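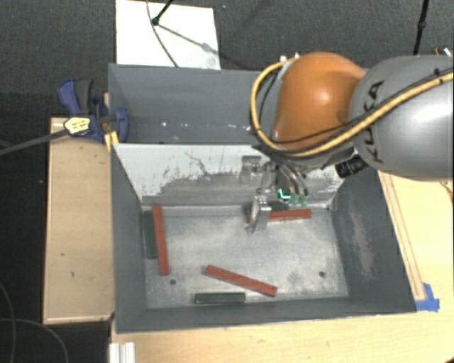 **Figure 7.1** A robot arm with a two-finger gripper working in the front compartment of a divided metal bin.

# Chapter 7: Contact Faults in Bin Picking

In the first six chapters the robot was assumed to reach the place it was sent to. The present chapter deals with cases in which it does not, or in which it reaches that place by pressing against something on the way. Such events are called contact faults. They are among the most common causes of damage in small handling cells, and they are often recorded wrongly.

## 7.1 The Gremside stoppage

The Gremside training cell was built to move painted blocks between the two halves of a bin. It had been in use since February when, during a routine run, the arm stopped with one finger against the floor of the bin. The control unit reported an overload on the wrist joint. The operator cleared the message, moved the arm up by hand control and started the run again. The same fault returned 14 cycles later, and on this second occasion the fingertip was bent.

The report, prepared by Trefor Lewis and dated 15/10/2026, set out the order of events. The stored height of the bin floor had been measured before the bin was last removed for cleaning. When the bin was put back, one corner rested on a strip of packing and stood higher than before. The program continued to use the old value. Blocks in the middle of the floor were picked without difficulty, but a block lying close to the raised corner brought the finger down on bare metal.

The first overload message was correct. The error lay in treating it as a nuisance. The log showed 288 completed picks between the refitting of the bin and the first stop, and this record had persuaded the staff that the cell was sound. A long run without a stop shows only that the faulty condition has not yet been met.

## 7.2 Why bins are difficult

A block on an open table can be approached from any side. A block in a bin cannot. Walls limit the tilt of the gripper, and a block lying parallel to a wall may leave no room for a finger to pass behind it. In Figure 7.1 a dark green block lies between a red block and the left wall, and another lies close to the front wall. Positions of this kind should be tested before a cell is released for use.

The divider calls for equal care. The panel in Figure 7.1 slopes, and its lower middle is scuffed and scratched. Marks on a surface do not by themselves show what made them. They should nevertheless be noted at each inspection, with a sketch or photograph, so that new marks can be told apart from old ones.

Clamps, cables and hoses must also be included in the survey of the cell. A clamp handle that stands above the rim of a bin is an obstacle, and it is frequently missing from the drawing from which the program was prepared.

## 7.3 Action after a contact fault

The following procedure is used throughout this book.

1. Stop the cell and leave the arm where it is.
2. Record the message, the arm position and the position of the parts.
3. Isolate the cell before any person reaches into it.
4. Examine the fingers, the bin and its fixings.
5. Measure the floor height again at each corner.
6. Run the first 25 cycles at reduced speed, with a trained person at the stop control.

Step 2 was omitted at Gremside. The position of the block at the first stop was therefore never known, and the cause had to be worked out from the second.

## 7.4 Plan of the chapter

Section 7.5 explains how force limits are chosen. Section 7.6 describes the checking of bin position, and Section 7.7 considers the guarding of small cells. The complete Gremside log is printed at the end of the chapter, together with the revised inspection sheet.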